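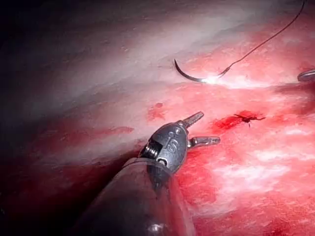
Jaws open, needle still waiting.

Wrist cameras, fixed cameras, and my dwindling patience

Apr 7, 2026

I have been comparing camera setups for suturing since December, mostly because the Flanik controller lets you switch views with a pedal and I like pedals. Deltora was the working name for the test. It has no meaning. I needed something to type in the folder field.

The wrist view wins on the needle and loses on nearly everything else. You see serrations, glints, the bite of the jaws. You also see a great deal of shaft, which takes up the part of the picture where I'd like to keep my plans. For a handoff from one tool to the other, I'd still pick it.
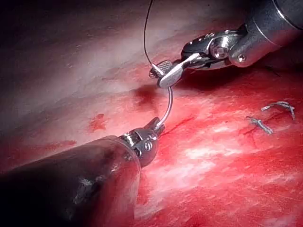
The fixed view

Dull, steady, and better for knowing where you left things. Both tools fit, and so do the needle and any cut knots lying around.
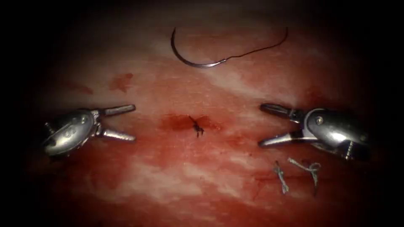 My complaint is depth. I reach for a thread tail, close the jaws on air, and reach again. Raising the Flinora gain from 63 to 200 made my misses much quicker. I put it back.

Hao, the scoring script, logged 429 grasps on the wrist view and 1269 on the fixed one, so the comparison is lopsided and the fault is mine.
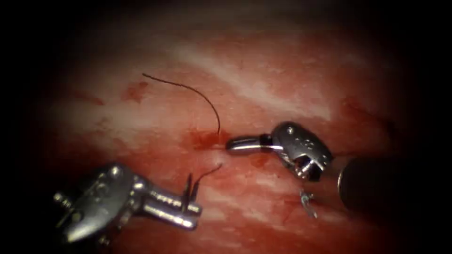 Next I want to try both views side by side on one monitor, if I can find a monitor that isn't already holding up another monitor.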